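DIVDALE, July 25, 2018 – I'm Lenka Bartoš, and I get to share some news I've been sitting on for weeks: our TV drama Plusterach is coming back for a second season!

When we put out the first three episodes, I figured my mom would watch and maybe a few of her friends. Then 2809 of you wrote in asking what happens to the two sisters – wow.
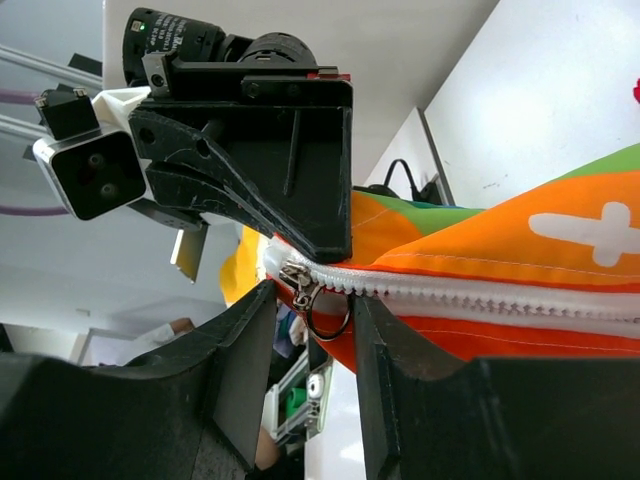
Miroslava Danko and Jozefína Havlíček are both back in the lead roles, and Otakar Oravec is writing again (he won't tell me the ending, and believe me, I've asked). Bořivoj Charvát joins the cast as the new landlord. Vuvow will stream the whole season.

Press questions can come straight to me at the Divdale office.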